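Skip to content
Home / Projects / Bench notes / About / Contact

Teaching the sim arms to stack, one clumsy wave at a time

Posted in November by the Bruvport shed blog

So I've spent most of my evenings this month waving my hands at a screen, and I have to say I'm having a ball.

For anyone new, the Kosholm project is my long-running attempt to get a two-armed robot to tidy and stack blocks by copying me. There's no real robot in the shed (my budget laughs at the idea), so it all happens in a simulator. I put on the tracking gloves, hit the foot pedal, and whatever my hands do, the sim hands have a crack at doing too. Every go gets saved as a demo. Once there's a decent pile of demos I feed them into the learning code overnight and see what comes out in the morning, usually something that flings a cube at the wall.

The first version used a keyboard. I can't recommend it. Moving a wrist with six keys and a shift modifier is like trying to butter toast by mail, and the demos looked it, all stops and starts and odd little corrections. The policy learned the corrections too! It would sail up to a cube, wobble left, wobble right, and then close its fingers on thin air, exactly as I'd shown it. I threw the whole lot out, 3000 demos, and went a bit quiet for a few days.

Gloves are so much better. I'm using the Tronura pair, second-hand, with one thumb sensor that drifts if the shed gets cold. You do still have to learn how to move in them. My natural speed is far too quick, and if I reach the way I'd reach for a mug of tea the sim fingers arrive late and knock everything sideways. What works for me is a slow reach, a proper pause over the cube, then the grip. The pause matters heaps. It gives the learner a nice clear "I'm lined up now" moment to copy, and my success rate jumped as soon as I started doing it on purpose.

The other thing I had to sort out was using both hands. I'm hopelessly right-handed, so in the early sessions the left arm just hung about like a kid at a school dance while the right did all the lifting. The fix was to give myself a rule for each session: left hand carries, right hand waits over the next cube until the left is out of the way, then swap. It felt silly at first, a bit like patting your head and rubbing your tummy, but after an hour or so it settled in.
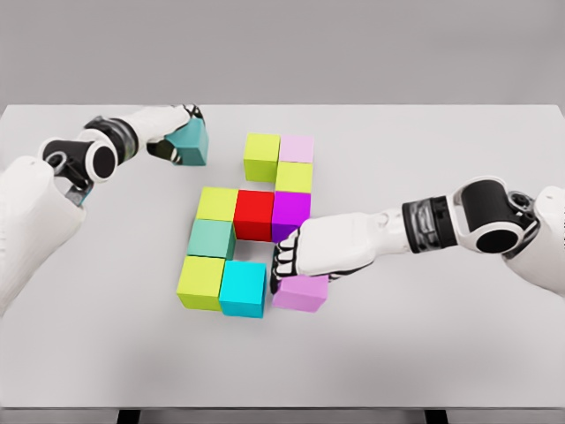

Left hand with a teal cube, right hand over by the pink one. The red one is my favourite.

I changed the colours as well. Back when every cube was the same grey I kept losing track of which one I'd meant to grab, and going back through the recordings was miserable. With colours I can say out loud "teal, then pink" as I go and the mic track gives me free labels. (My neighbours must think I'm running a very dull bingo night.)

The trickiest bit by far is picking a cube out of a tight group. If there's one right beside it, the fingers have nowhere to go, so you either nudge the neighbour away first or come in from a corner. I've been doing it both ways, and I suspect that's a mistake. When I mixed the two styles in one batch, the trained policy sort of averaged them and pushed down on the top of the cube with a flat hand. Very polite, completely useless. Now I pick one style and stick with it for the whole batch, and the flat-hand thing has nearly gone.

Where it's up to: 3704 good demos in the new set, recorded through the gloves. Training takes 5 hours on the old desktop, so I kick it off after tea and check it over breakfast. Last night's run could clear two cubes from a group without a bump, then it got to the third and dithered. I reckon it needs more examples of near misses, where I come in badly and fix it, because at the moment I bin all of those and it has no clue how to recover.

I'm also trying out a little replay tool called Piątek that lets you scrub through a demo and trim the dead time off each end. Lovely bit of kit, though the undo button is right beside delete and I've already lost a good run to that.

Next up is stacking two high, and after that I want to bring in some shapes that aren't cubes. If you've used gloves for this sort of thing and have a trick for thumb drift, please leave me a comment. I've tried a hand warmer and it made me sweaty.

Contact | © Bruvport shed blog | Back to top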